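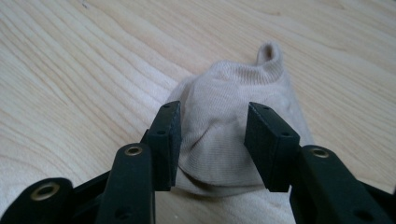 A beige sock on pale wood.

Fimeo sock clips: are they worth it?

6 min read

I own too many single socks. I have tried the mesh bag, the safety pin, and the method where you fold one cuff over the other and hope. So when Bouchra El Ouafi, who edits this section and has heard me complain, sent me a box of Fimeo sock clips and told me to use them until I had an opinion, I was not in a good mood about it. A pack of 30 costs $38. That is more than a dollar to hold two socks together, and for that money I can buy a lot of socks.

The idea is simple. You take your socks off, you push both toes into the clip, and the pair goes through the hamper, the washer, the dryer and the drawer without being split up. The box says "Never lose a sock again." I have a drawer full of products that said something like that.

What you get

The clips are soft plastic rings with a row of little teeth on the inside. They come in six colors so that each person in a house can have one. There is a cardboard hanger too, meant for storing the spare clips in the closet, and mine tore the first time I hung it up. The instructions are printed on the inside of the lid in gray on slightly lighter gray.

How I used them

I ran them for 48 loads, most of them warm and a few of them hot, with the dryer on medium. My washer is a front loader, about as ordinary as they come. Jomar Belmonte, two floors down from me, has an old top loader with a post in the middle, and he agreed to put half the pack through that.

The grip

Good on cotton crew socks. Good on kids' socks, going by Jomar's laundry. With thick wool hiking socks you have to really shove, and once they are in, the middle of the toe stays damp after everything else is dry. The box does mention this, in the gray print, and suggests "a longer cycle for heavier knits." I don't want to run a longer cycle for my socks. I want to stop thinking about them.

Thin dress socks are the real trouble. Fine ribbed knits slide out of the teeth in my washer, and in Jomar's they came out more often than they stayed in. One pair of mine snagged and now has a pulled thread running from the toe to the arch. Fimeo says the teeth are "fabric safe." I wrote to ask what that had been tested on and got a coupon code back.

The noise

If you run the dryer at night, you will hear these. It's a steady light clicking, like somebody going through a box of buttons. I got used to it. The person I live with did not, and the clips are now a daytime product in our apartment.

Do they hold up?

Mostly. Two clips lost teeth, and one of the yellow ones has gone a sort of tan. The company claims each clip is good for 205 washes. I have no way of checking that and I doubt many buyers will try. From the look of mine after 48, I would guess the colors will be long gone before then, which spoils the one-color-per-person plan.

The part I can't get past

Clips work if you put them on. That means standing by the hamper at the end of the day, tired, one foot bare, pushing toes through a plastic ring. I did it faithfully for two weeks. Then I did it on good days. By the end I had a bowl of clips on the dresser and loose socks in the hamper, same as before. Jomar quit sooner than I did. Aliki Chrysikopoulos, who tests bedding for us and is far tidier than I am, has used hers since May and likes them a lot, but she also admits she wasn't losing socks in the first place.

The other choices

Skutanel makes a mesh bag with a zipper and a divider. It's cheaper, it does nothing for pairing, but the socks all come out in the same place and you can sort them in a couple of minutes. Zipper feels solid. Of everything I tried this is the one I kept using.

The Sinelier strap is a long cord with sliding loops, and it comes out of the washer in a knot. Skip it.

Or buy one kind of sock in one color and throw out the rest. Roel Van Rooij wrote in after our last laundry piece to say he did this years ago and never looked back. It's free if your socks are wearing out anyway, and I suspect it beats anything sold in a box.

Verdict

If you already pair your socks when you take them off, and they are mostly cotton, the Fimeo clips will do what you want at a silly price. For wool or dress socks, no. For people who drop their socks on the floor, also no, and I say that as one of them. Wait for a sale if you must have them.

Score: 5 out of 10

Reviewed by Babatunde Sani, 9/26/21

Related reviews
Skutanel Zip Mesh Bag: the long version
Babalola folding drying rack, six months later
Do dryer balls do anything?
Four stain sticks against one bottle of dish soap
The Sinelier over-door hamper

Contact us | Copyright 2021 | Back to top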